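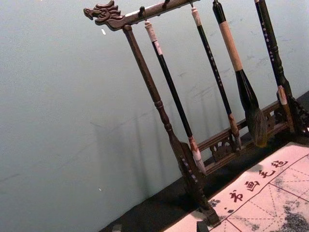 Roswitha Wunderlich took up brush calligraphy in November and kept her supplies in a drawer for the first few weeks. The brushes rolled around and the tips bent. Then she bought a hanging rack at Hou, a small art supply shop in Ellholm, and the drawer went back to holding envelopes.

Hanging suits a brush. After rinsing, the hair points down and water drains away from the handle. Wunderlich leaves hers up overnight. She owns one big brush for large characters and uses the thin ones for everything else.

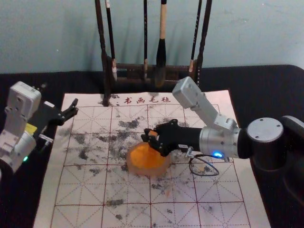

A felt mat printed with a practice grid, marked with ink.

The felt goes under the paper and keeps ink off the table. Wunderlich paid for a gridded one so she could see the squares through thin sheets. She has stopped trying to wash out the spots. Her first mat lasted 2 months before she scrubbed a hole in it. 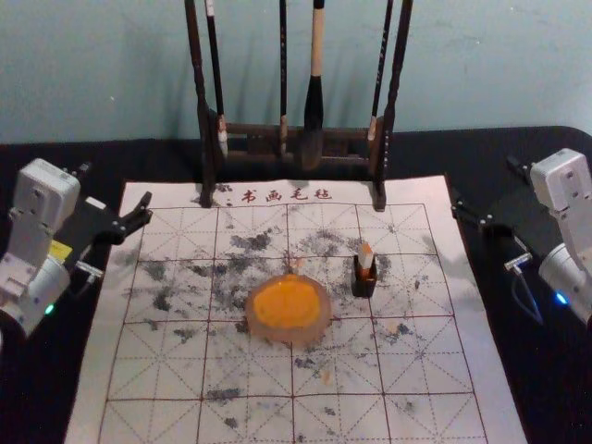

Seal paste comes out last, when the writing is dry. She stirs it with a flat stick, taps the stamp on it lightly several times, then presses straight down and counts to 16. A book goes under the paper if the print comes out patchy. The lid goes back on the same evening.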